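We use cookies to keep this site working. Accept | Settings

09/09/2022
Posted by the course team

Week 2 handout: reading a gripper kit before you buy it

Okay, so last time I promised we'd look at the Prellidum kit from Brilla, and I've had mine on the bench since June. It lists at 2000 for the pair of fingers, bracket and cable, which is a lot for a teaching lab. Julach sells a plainer one and I still like it for first projects.

What I want you to check first is how the finger is fixed on. Swapping a pad took me about 40 minutes the first time - mostly hunting for the right driver! 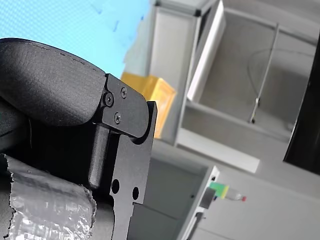
Look for screws you can reach without pulling the whole arm down, and ask what a spare pad costs before you ask about software. Read the Hamada data sheet for next time and bring me two questions on payload.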